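Setting the table at Sowa

Sowa is the small dining club we keep together since March. We meet in the evening, three households mostly, and each time another person is responsible for the table. On this page I collect the table part only - the recipes are on their own page, and Grażyna Adamczyk is still correcting them.

We start always with the bare white surface. I like to look at it a little before anything is put down, and to decide how many places it can hold.

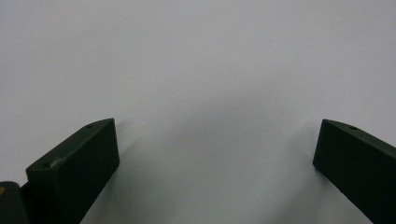 Eugeniusz Duda would prefer a cloth. A white table shows every drop of soy sauce, he wrote to me, and with a dark cloth you can eat in peace. Bronisława answered him that a cloth must be ironed, and she will not be the one who irons it.

So for now we stay without the cloth. The bowl gets a saucer under it, and the chopsticks lie at a slant, within easy reach. The pale green goes well with gray, and black chopsticks give the place a clear line.

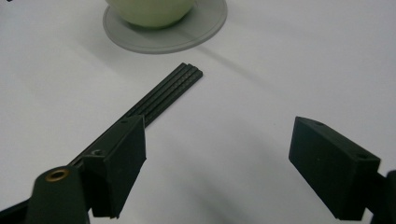 For soup I would move the saucer a bit closer to the guest, and for rice it can stay farther back. Zbigniew Wieczorek sets his chopsticks parallel to the edge of the table, as he learned it, and we let him do it at his own place.

Between the places I try to leave much free white. The big dishes come later and they need more room than one thinks - the fish plate alone takes the space of about 3 bowls.
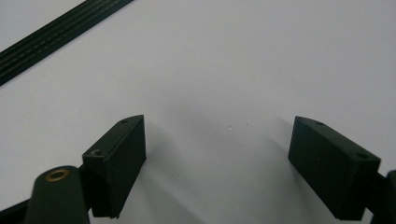 When the fish plate is on the table, the small sauces go around it, and after this the guests can sit down. Next time the table belongs to Reinaldo Conceição, who has already asked me for the measurements.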